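# Kesden Pair — two-arm bin sorting cell

The Kesden Pair is a bench-mounted sorting cell from Truncombe. Two arms share one tabletop and one controller. It is meant for mixed small goods that arrive in no fixed order: bottles, capped canisters, brushes, hand tools. Each cell is supplied with the arms, two parallel grippers, mounting brackets, cable set and a licence for the Drurow task software.

Either arm can reach the centre bin. Drurow plans both arms together and holds a clearance zone around each gripper. The zone can be narrowed for tall items that have to stand close to one another.

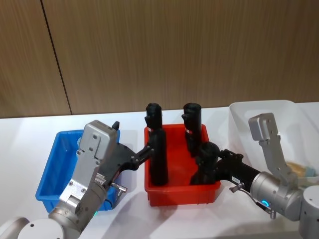 *Both grippers on black cylindrical items at the red bin.*

## Reach and payload

| Item | Value |
|---|---|
| Reach, each arm | 820 mm — measured to the wrist |
| Gripper opening, maximum | 98 mm |
| Controller depth | 330 mm |
| Supply cable | 8 m |

Grip force is set per item class. Soft-walled containers should be taught at the lowest setting first and raised in single steps. Fingers are black as standard. Spare pairs are stocked under the Jafri parts list.

## Mixed item classes

Bins are assigned by class in Drurow, and the colour of a bin has no meaning to the software unless the user gives it one. Long items such as brushes may be carried horizontally, which keeps the bristles clear of the fingers but takes up more room over the centre bin. Allow for this when setting the clearance zone.
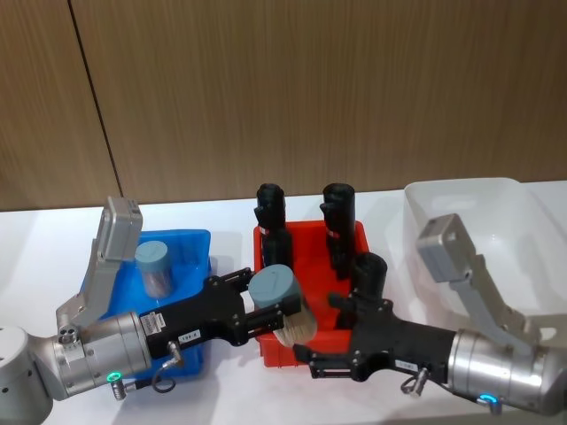

**Noreen Gilani**

The brush class needs its own grasp point. I teach it on the handle and leave the approach height above the tallest item already in the bin. Rim height alone is too low where bottles are stored upright. Canisters with flat lids are simpler and can be gripped by the side of the body, provided there is finger room between the canister and its neighbour.

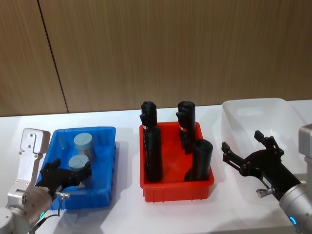 *Left gripper at a lidded container in the blue bin; right gripper open.*

## Ordering

Bins and table are not included. A pale matt top is preferred, as strong reflections can upset item detection. Lead time is quoted with each order. Cells ordered before the end of February ship with the current Drurow release — later orders take the next one.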